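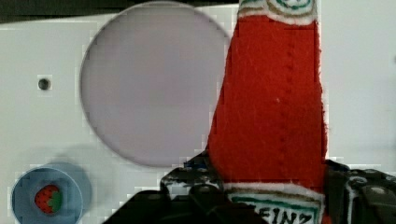
Wrist view: the plush ketchup bottle between the fingers, strawberry in its cup at lower left.

The bottle is the hard one. Mārtiņš Dzene says so before I've got my coat off. Red, fuzzy, wider at the bottom than the top, and the moment the fingers close on it the wrist camera sees very little else.

He writes the perception and planning code at Utia, a small software firm with two long rooms in Plolberg and one kettle. No hardware of their own design. What they sell is the layer in between: pictures in, joint angles out, and a fair bit of arguing in the middle.

The middle has a name, Thevar. It's a planner. Older than the firm, rewritten twice, still carrying a file called temp_fix that everyone is scared of. Thevar gets a list of things it thinks are on the table, each with a score, and picks a route for the arm. If the score is poor it asks for another look. If the second look is poor it stops and sulks. (His word.)

"People want it to be quick," Dzene says. "I want it to say when it doesn't know."
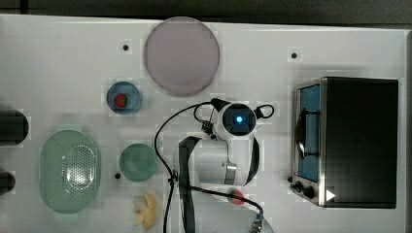 The table from overhead, with the toaster oven on the right and the arm in the middle.

So, two sorts of view. Overhead is calm. Plate, colander, banana, oven, all laid out like a map. The planner loves it. Trouble is the arm gets in the way of its own map, and whatever is under the elbow might as well not exist for a second or two. Old versions took that literally. Object gone, delete object, replan. The arm would back off, the object would return, replan again. Dzene mimes it, leaning back and forth in his chair.

The fix was dull. Remember things. An object now stays in the list for 268 frames after it was last seen, fading a bit each time, and only then gets dropped. Why 268? He tried 2000 and the planner kept steering round things that had been put away ages ago. He tried 6 and got the rocking back. The number that's left is the one that worked on a wet afternoon in June, and it hasn't been touched since.

Then the wrist view. Close, dark along the bottom, blocky where the compression bites. The word on a label loses its first letter behind the gripper. A plate becomes a pale disc with its right side missing. Zostirlow, the newer tool, is there to marry teh two: it takes what overhead believes and asks what the wrist ought to be seeing if that were true. Match, carry on. No match, slow down.

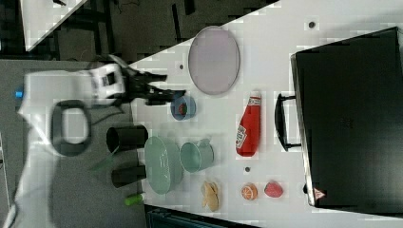

Side view of the same table, gripper open over the small blue bowl.

I ask about the side view. More arguments. Dzene wanted it, others at Utia didn't, one more stream to keep in time with the rest. He got his way in the end. Height is the thing, he says. From above a fingertip over a bowl and a fingertip in a bowl look much the same. From the side, they dont.

Keeping time is most of the job, as far as I can tell. Each stream stamps its own clock and the clocks drift. There is a log viewer for this, grey, ugly, three rows scrolling past, and he spends more hours in it than in the code. The bug list stood at 849 lines when I visited. He scrolls it for me. Lots of them are about clocks. One just says "bowl??".

Next on the list is the oven door. Curved handle, shiny rim, reflections all over the place, and Thevar currently treats the whole lump as a wall to be avoided. Dzene would like it to be a door. He has a branch for it, half written, and would rather I didn't look at it yet.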